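This site uses cookies to keep you logged in and remember your thread settings. By continuing to browse you accept our use of cookies. OK / Manage settings

Soft slippers or little pouches, what do you do with purple fabric?

plankandpin
So I bought a bag of felt and fleece scraps from the Brudberg outlet and most of it is this lavender-purple color. I love it but there's no piece big enough for a pillow. I'm torn between house slippers and small drawstring pouches for pens and chargers. What would you make??

moveo_mom
Pouches, all day long. I made 13 for the school fair and they went fast. Slippers are a pain because you have to do everything twice and the second one never matches the first.

tinhat_sews
Disagree! Slippers are easier than people think. Cut the sole a bit big, sew inside out, flip it, done. I put a scrap of orange inside the opening so I can grab them by the lining — looks great against purple.

plankandpin
Ooh, orange inside. I'd have gone with gray and been bored by it in a week.

kettle_500
Slippers on a wood floor with a fleece sole is how you end up on your back. My hallway is all long smooth planks and I went down hard in a pair just like that. If you make them, get the grippy dots. Zorel sells a bottle you squeeze on, 2 coats and let it sit overnight.

tinhat_sews
kettle_500 I've got carpet everywhere so I never thought of that. Fair point. Still think you're being a little dramatic lol

kettle_500
My tailbone says otherwise.

moveo_mom
See, pouches don't hurt anyone. Also what are you marking with? Chalk vanished on me every time with fleece. I use a plain pen now and keep the line inside the seam.

tinhat_sews
Pen?! On lavender? It'll bleed through the first time you wash it. Pins and a paper pattern, please.

moveo_mom
Hasn't bled yet — and I've washed mine plenty.

plankandpin
Okay, I'm starting with one slipper, and if it goes badly I'm sewing the top shut and calling it a pouch. The Anozie pattern says size medium but it looks huge to me. Has anybody used it?

kettle_500
Yes, it runs big. Go down a size, and take the heel in before you sew the lining or you'll be ripping it all out again like I did.

tinhat_sews
I still say that's the best color combo, purple with a bit of orange in the opening.

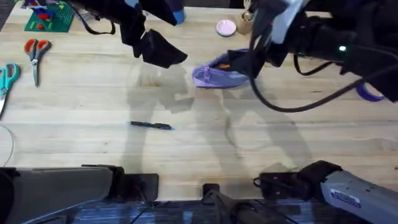 Lavender-purple with the orange peeking out, pen on the table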